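Tuesday, late lunch, typing fast

So I finally quit the Jatoi streak. 617 days of vocab flashcards, gone, and I slept fine.

Background for anyone new. I started learning Japanese because of my wife's uncle, Masaru Shimada, who came to stay one June and was very patient with me at dinner. I could say hello and delicious. That was it. After he went home I downloaded Jatoi and got going. Ten minutes a day, then twenty, then some awful stretch last winter when I was doing 165 reviews before coffee. I had 2,000 words in there by the end. On paper I was doing great.

Then we called him on his birthday and I couldn't get through a sentence about the weather. Knew every word in it! Just couldn't get them out in order, and by the time I had the verb he'd moved on to the cat.

Anyway. New plan, three weeks in. No streaks.

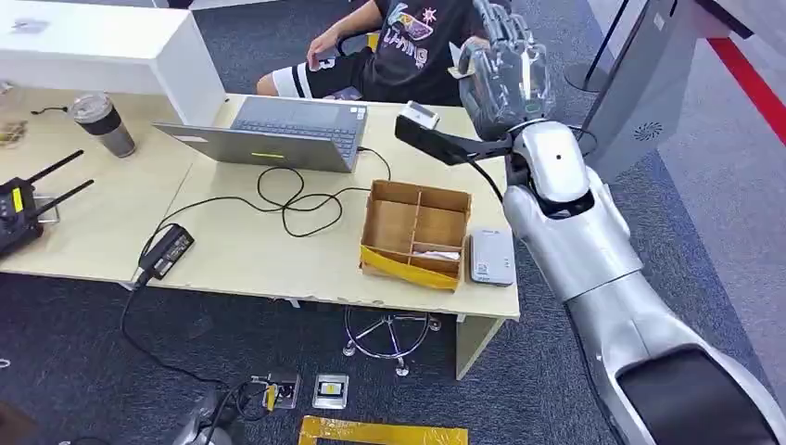 Mornings I listen to one short thing, same thing all week. Right now it's a radio bit about a guy fixing up his grandfather's bath. Monday I catch maybe a third. By Friday I'm talking along with it in the shower. Boring? A little. But whole phrases are sticking now, with the tune of them, wich the flashcards never gave me.

Evenings I write three lines in a notebook. What I ate, who annoyed me, what's broken in the house. No dictionary till I'm done. Then I look up the holes. Same holes keep coming up (I still can't say "I was about to" without stopping cold) so at least I know what to ask.

And I ask Akihiko Okabe, who I trade half an hour with on Thursdays. He gets English about fishing, I get Japanese about whatever's in the notebook. He laughs at my particles. Fair enough.

Stuff I dropped: the kanji poster, the second grammar book, the podcast with the yelling. Also the 100 sentences challenge from the Kokasside forum, I got to 31 and was copying from the answers by then.

Still on the fence about paying for a class. The one at the Fanadside library is free but it's beginners and it's at 5:30, I'm never out of work by then. If anyone's done the evening one across town let me know if its any good, and whether they make you do roleplays. I hate roleplays.

We're calling Uncle Masaru again this weekend. I have a sentence ready about the bath guy.

Ok, meeting in four minutes, need to find my shoes.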